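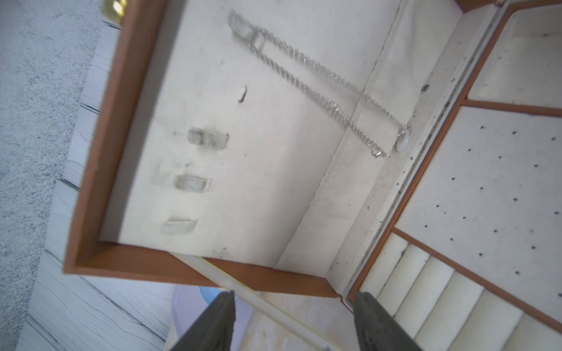

So I finally got to see Widetti on the weekend, and I've been humming the second-act song ever since, including in the dentist's waiting room, sorry to everyone there.

If you missed my rambling in April, Widetti is the one-woman musical Elli Sjöberg has been touring around the small halls. She plays a retired cabaret singer who has agreed to give one last concert and then spends eighty minutes trying to get out of it. There's a piano, a chair, a coat stand and a telephone that rings whenever she's about to say something true. I went in a bit wary (I've sat through a lot of solo shows where somebody talks to a coat stand) and I was completely won over by the third number.

The Flelletthorpe holds 300 and it was nearly full, which made me so happy! Last time I was there it was a Tuesday in the rain and you could hear people unwrapping lollies in the back row. They've fixed the seats on the left side too, so you no longer slide slowly toward the aisle.

Sjöberg's voice has got darker since she did Inda, and she uses it. The opening song is practically spoken, just her and Sunita Kasprzak at the piano, and then she lets one note go at the end and the whole room sat up. Kasprzak wrote the music as well as playing it. I'd love to know how much is written down, as there was a bit of business with a wrong chord that got a huge laugh and I couldn't tell if it was planned. My sister says planned. I'm on the fence.

My one grumble is the telephone. It's very funny the first few times, and the call from the ex-husband is the best scene in the show, but by the last stretch I'd have happily unplugged it. The Lehtinen monologue could lose a few minutes as well. It's a lovely piece of writing about a town she played when she was 18, only it comes right after the big ballad, and I still had my head in the ballad.

Oh, and the colour of the lighting in the final scene! A sort of dusty apricot. I want my lounge room painted in it.

Tickets are still going for the last few nights, and the cheap ones upstairs are fine, you can see her face from up there. Get the program if they have any left, it has all the lyrics in the back. I've put mine on the piano at home and have been murdering the second-act song in a key that suits neither me nor the neighbours.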